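Gondine Cotton Twill Tape, 42-Yard Roll: Review
Posted April 8, 2025

I bought this roll to finish the seams on a set of aprons and have now used more than half of it.
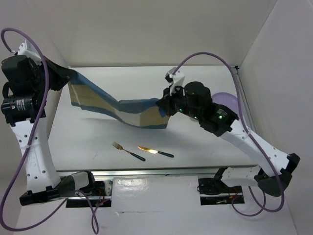 The tape comes on a cardboard core with no plastic wrap. It is soft enough to fold by hand, but it takes a crease well with a medium iron. I washed a test piece before sewing and it shrank a little in length and hardly at all in width. If you are binding anything that will go through a hot wash, do the same.

Sewing it down was easy. My machine is an older Hemetik, and I used a size 9 needle for the aprons without skipped stitches. Two layers of canvas needed a heavier needle.

The edges are woven, so they don't fray, but cut ends do. Fold them under or use a dab of seam sealant. I found one join in the roll, near the middle, held with clear sticker tape. I had to cut around it and lost a few inches.

The Cele tape I used before is stiffer and better for bag handles. For ties and bindings I prefer this one. The Narnton store carries it in natural, black and navy. I would buy the natural again.

4 out of 5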